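A Day Out at the Gallstead Open Day
Print this page | E-mail this to a friend
Filed under: Days Out, Gadgets & Home

I've been promising myself a trip to the Sirkier open day ever since I missed the one in June, so on 17th January I filled a thermos, drove the 30 miles out to Gallstead and joined a line of people stamping their feet in the parking lot. I got badge 343, which gives you some idea how many folks want to know if a machine will ever pick up after their kids!

My question was simple. I have two boys, a dog and a laundry pile, and I wanted to see whether any of this stuff can do a chore yet. A real one, in a real messy room, without somebody in a polo shirt steering it from behind a curtain.

They start you off on the shop-floor side, and I'll admit I was impressed. There's a packing line they call Gronport (I never did find out why) that takes parts out of a bin, turns them the right way up and sets them in trays. It went on doing that the whole time I stood there eating a free cookie. The woman next to me runs a small bakery supply place and was asking very pointed questions about the price, and she didn't seem to love the answers. But the parts are all the same and the bin never moves, and I kept thinking about my living room, where nothing is the same and everything moves.

So up the stairs to the household part — the part I came for. Cosmin Sandu was taking groups through, and he was great, very patient with the man who kept asking about robot lawn mowers. He told us the tidying project is called Chevalier and that soft things are a pain in the neck for a machine. A box has edges you can count on. A stuffed toy squashes, and it's a different shape every time you grab it. Then add a bed underneath, which squashes too. 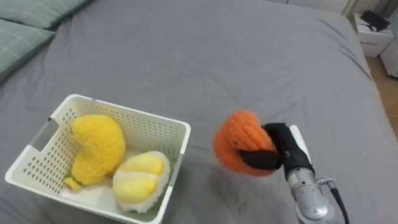

I don't know why I found the toy fruit so charming, but I did. The orange one looked like a persimmon to me, and the one in the white basket with the pale yellow insides was a durian, I'm pretty sure. My younger son would have had that out of there and under his arm in a second.

What I wanted to know was how gentle the grip is, and Cosmin said that's half the work. Squeeze too hard and you'd wreck anything delicate, too soft and it ends up on the floor. He also said picking things up is further along than deciding where they belong, which sounds exactly like my household. I asked about socks. He laughed and said to come back in a few years.

I asked about making the bed as well, and he was pretty straight with us. Big floppy sheets are much harder than toys, and he wouldn't put a date on it. I liked him for that.

So can they do chores yet? My own verdict, for what it's worth (I sell flooring, I'm no engineer): on the shop floor, yes, if the job holds still. At home, a few small pieces of a chore, with someone from the team close by. I'd give it 4 out of 10 for now, and I'd happily go again to see if that goes up.

Practical stuff: parking is free but muddy, the coffee runs out early, and the tour takes 2 hours if your group is talkative. Ours was. Wear flat shoes for the metal stairs, and eat before you go.

Tags: open days, robots, housework, Gallstead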